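Kitchen microwave station – README
Filed under: Workplace automation / Data and documentation

# Avum kitchen station, microwave task

## Summary

This folder has the recordings and notes from the microwave station that Avum runs for the canteen at Montecinos, in Nadville. The canteen serves people who work in shifts, and at night the hot meals are heated one by one in a microwave. The project tries to give a part of this work to a two-arm robot.

I wrote this card for two kinds of reader: people who want to train a model with the recordings, and people from the canteen staff who want to know what was recorded and what will change in their shift. If some sentence is not clear, please write to me and I will correct it.

## The work before the robot

Until December, one person stayed at the counter from 11 p.m. until 6 a.m. The person took the meal from the fridge, heated it, checked it and handed it over. Celeste Gaete did this for more than 20 months and she helped us to write the list of steps. In her opinion the heating was the easy part. The hard part was that she could not leave the counter to prepare breakfast, and at 5 a.m. everything had to be done at the same time.

## What changes for the staff

- The night post stays. The contract hours are the same.
- The person on shift prepares breakfast in the back room while the robot does the heating.
- Checking the food temperature stays with a person. The robot does not decide if a meal is ready to serve.
- Two people from each shift learn to stop the robot, restart it and write a fault note.
- Meals with allergy labels are not given to the robot.

Rocío Leiva, who represents the kitchen workers, asked for a review after the first 7 weeks. The staff received the review before the management did, and the text is in `notes/review`. Not everybody is happy. Some colleagues say that a fault in the night interrupts them more than a normal customer – this is true for the early weeks, and the fault notes show it.

## Contents

The set has 56 sessions. Each session is one attempt at one of these 6 tasks:

1. open the door
2. put the container in
3. close the door
4. set the time
5. start the heating
6. take the container out

`sessions/` – video from the chest camera and the wrist camera, joint positions, gripper opening
`labels/` – start and end of each step, result, comment of the operator
`notes/` – fault notes, the review, list of steps from the staff

The sessions were recorded on a separate table with a white cloth behind, away from the canteen counter. Ikechukwu Obi and Zubaida Dogar operated the arms by remote control. The labels were made by Joaquín Carrasco and checked by me. Where we did not agree about the result, the label is `unclear`, and we recommend to leave these sessions out of training.

## Views of the station 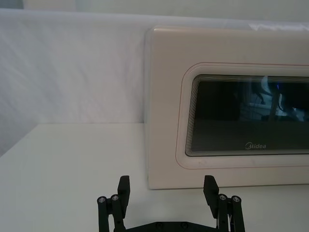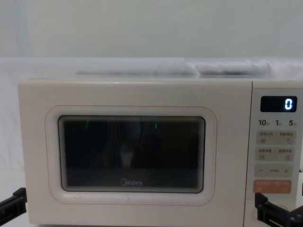
Setting the time gave us the most discussion with the staff. Celeste and her colleagues touch the panel without looking, and they add time in small steps when a meal is still cold in the middle. For the robot, the printed 10, 1 and 5 are separate targets in one row under the display, and the minus and plus signs are at the two ends of one bar, with the orange button lower down. From the chest camera all of this can be seen, while the wrist view above it has only the door side of the oven and none of the controls. For this reason please use the chest video if your model must read the display. The staff also asked that the robot does not add time by itself, so a meal which needs more heating is always passed to the person on shift.

## Known limits

The door glass is dark and has reflections, so do not use it to judge what is inside. Only one model of microwave was used. There are no sessions with steam, spilled food or a second person at the table.

The labels are in English. The fault notes are in the language of the person who wrote them, and the translation to English is made by Dimell.

## Changes

Version 7: corrected the end times for "close the door", added the fault notes from the last shifts, removed the names of staff who did not want to appear.

Contact: Avum kitchen station team, Nadville | © Avum | Back to top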